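Home Essays Workshop Notes Gear About

In Praise of the Plain Two-Finger Gripper

Ásdís Lykkegaard
August 10, 2018
5 min read

I have spent most of this summer swapping grippers, and I want to make a case for the dullest one we tried.

We started in November with the opposite idea. Our small shop, Drerkow, had money for one good end effector, and everyone wanted the Yammine hand, which has soft pads, a wrist that gives a little, and a force readout so fine you can lean a pencil on it and watch the number move. I wanted it too! I'd wanted it for years. I wrote the request myself, with far too many adjectives in it, and when the box arrived I stayed until late in the evening putting it on the arm.

It's a lovely thing. I won't pretend otherwise. It picked up an egg on the second try and a paper cup on the first, and for a week I showed it to anybody who walked past my bench. Then we began the real work, picking small mixed parts off a table and dropping them into bins, 384 picks to a session, and the trouble started. The pads got dusty and had to be wiped. The wrist that gives a little also gives when you would rather it didn't, so a part I thought I had squarely would be sitting at an angle by the time it got to the bin. None of that is a flaw, exactly. It's the price of softness, and some jobs are well worth the price. Ours wasn't.

The Lellau came next, three fingers, very quick, very loud. I liked it more than my colleagues did. Three fingers will center a round part for you, which feels like getting something for free, but put a flat washer on a flat table and you spend your morning nudging it toward an edge. We had a lot of flat washers.

So we ended up with two rigid fingers, a single joint motion, open and close. We bolted one pair to the arm and built a second pair into a hand-held version with a camera looking down past the tips, so that a person could do the picks and we could study them before asking the arm to copy anything. The Prurkden controller runs the arm pair, and I'll say a kind word for it too: the manual is short and the thing does what the manual says.

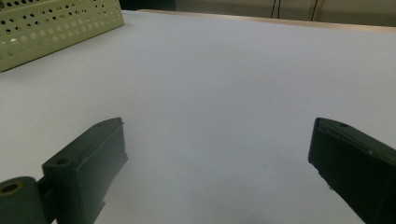

What I love about the hand-held version is how quickly it makes you honest about your own hands (mine are clumsier than I believed). With your bare fingers you roll a part, pinch it, shift your grip, and do all of it without thinking. Take that away and leave yourself one motion, and suddenly you have to decide where to come in from, how wide to open, which side to touch first. After an afternoon of this you start approaching things differently. You line up before you go down. You use the table as a third finger. I caught myself doing it with a fork at dinner.

And those habits carried over to the arm. That was the part that got me excited enough to write this. With the fancy hand we had 6 settings to tune for every new part, and when a pick failed we argued over which of them was to blame. With the plain pair, a miss is usually something you can see: too far left, too high, opened too late. I can watch the camera view, say what went wrong, and fix it before lunch. A new person in the shop can do the same on the first day, and has.

I know the arguments on the other side, because I used to make them. Hard fingers mark soft parts. They're hopeless with cloth that's lying perfectly flat, and I wouldn't hand them a ripe peach. If your work is peaches, buy the soft hand and be happy with it. There's also the fair point that a simple gripper pushes the cleverness somewhere else, into the camera and the planning. True, but I'd much sooner have it there, where I can change it with a keyboard instead of a hex wrench and a fresh set of pads.

The cost matters as well. A replacement finger for us is an evening's work and a little material. We broke two in the spring, both my doing, and each time we were running again the next morning. When I drove the Yammine hand into the edge of a bin, I felt sick for a week. You learn slowly when you're afraid of the tool.

My advice to any small group starting out is to spend the first 800 picks on the plainest gripper you can get. Keep a notebook of the ones it can't do. Mine fills a page and a half so far, mostly cloth and thin plastic bags, and that page and a half is what I'll take along the next time we go shopping for a hand.

Related
Why We Moved the Camera Closer to the Fingertips
Living With the Prurkden Controller
Three Fingers or Two? Notes on the Lellau
A Short Defense of Slow Arms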